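Workshop notebook – Stiltwood, draft 2
March 17, 2024
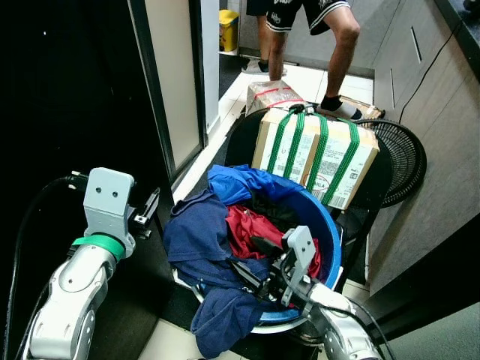 Murray Kennedy had written across the top of his copy that he stopped believing in the letters the moment the widow put them in date order, and that he would sooner she found them in a muddle and got it wrong. I think he's right. Most of this entry is me working out what it would cost.

Where the draft stands: 289 pages, double spaced. Ines Gavalas comes back to Orncombe after her husband's funeral, clears his study and finds letters to him from a woman who signs only as R. The letters talk about a drowning at Starach. Ines decides that R. is the drowned woman's sister, then that she is the drowned woman and never drowned, and by the end we are meant to wonder if Ines has been writing them herself. At the moment readers get there too early. Most of the group had it by the boathouse chapter, and one had it from the first page of the first letter, on the strength of the word "presently", which Ines also uses in narration. I hadn't noticed. I have now searched the whole file for it. It turns up all over the place, in the mouth of nearly everybody, including the boy at the garage, so it wasn't much of a clue, but the reader wasn't to know that.

Problem with the letters as they are. Ines reads them in the order they were sent. The plot comes out in the order it happened, which means she never has to guess at anything, and a narrator who doesn't guess can't go wrong. All the oddness has to be carried by her tone. I've been making up for this by having her act strangely in between (the business with the gloves, the phone call to the dentist) and those are the parts people marked as forced.

Tried this morning: printed the letters separately, shuffled them and read them cold. Some notes from that.

The one about the ferry works very well as the first letter. It has no greeting and starts with a complaint about the price of the crossing. You don't know who is talking to whom. Ines could easily take it for a letter her husband wrote and never posted. That gives her a wrong idea to hold on to for a good few chapters, and it's a natural mistake, the kind anyone might make in that room in that week.

The long one about the drowning can't come early. I tried it second and everything after it went flat. It probably has to stay near the end, but it could be split, with the last sheet missing. Then she finds the last sheet somewhere stupid. Inside the road atlas, perhaps. He would have used the atlas.

The apology letter is weak wherever it goes. It explains what we know. Cut, or take the line about the dog on the slipway and put it in the ferry letter.

The short note with the key in it. Still not sure what the key opens. In draft one it opened the boathouse, in this one it opens nothing, and in the margin of the group copy somebody has put "??" against it in green. It needs to open something or go. I like that Ines carries it about, and she doesn't have to use it for me to know what it's for. I ought to decide that before touching the chapter again.

On the question of whether Ines wrote them. The group was split on this and I don't want to settle it for them. What I do want is for both readings to stand up to a second read. So I went through and put a pencil mark wherever the text rules one of them out. There are fewer than I feared, but two are serious.

First, the postman. He hands her a letter at the door and remarks on the stamp. If he is real and she is reporting him fairly, then somebody else posted it. That kills the second reading stone dead. Easiest fix is to have the letter already on the mat with the rest of the post, and the postman seen only from the back, going down the lane. I'm sorry to lose the remark about the stamp.

Second, the blotter. Ines notices R.'s handwriting backwards on the blotter in the study. That kills the first reading just as dead. I put it in late one night as a scare and it does give a scare, but it's a cheat. If she can see only a capital and a tail, and says what she thinks it is, that ought to do. The reader can take it or leave it.

Voice. I read the study chapter aloud with a pencil in my hand. She explains too much. Wherever she says "I suppose I must have", I took it out and the sentence was better for it. She is more worrying when she states things flatly. The line about the kettle ("It had boiled. I hadn't filled it.") was the one people quoted back to me, and it's also the plainest in the chapter. More of that, but not so much that it turns into a trick.

Her husband still has no shape. We know he was tidy, that he sailed, and that he went to Starach every April and came home in a good mood. I can't hear him. Murray suggested giving him one scene in the past, with dialogue. I'd prefer not to go back in time at all – the book is shut up in that house with her and I think leaving it would let the air in. There might be a way round. Tape on the answering machine? Bit worn as an idea, and I've read it in other people's books. A shopping list with his comments on it would be less so. He could argue with himself about mustard.

The village is fine. Orncombe gets good marks from everyone, so I'll leave it alone apart from the geography. The church can't be both uphill from the house and visible below it from the landing window. Draw a map and pin it up.

Ending. No firm view yet. At present she posts a letter and we don't see the address. One person thought that was perfect and another threw the pages down (her words). Leave it until the new order is in, as it may need to change anyway. With the ferry letter at the front I could echo the price of the crossing on the last page, though that could be too neat.

To do before next session
- New running order for the letters, on cards, ferry first
- Postman: back view only
- Blotter: reduce
- Decide about the key
- Thin out "presently", leave it for Ines and R. and see if anyone minds
- Map of Orncombe
- Give Murray his copy back, he wants the margin notes for his own piece
- Retype the study chapter from scratch, not from the file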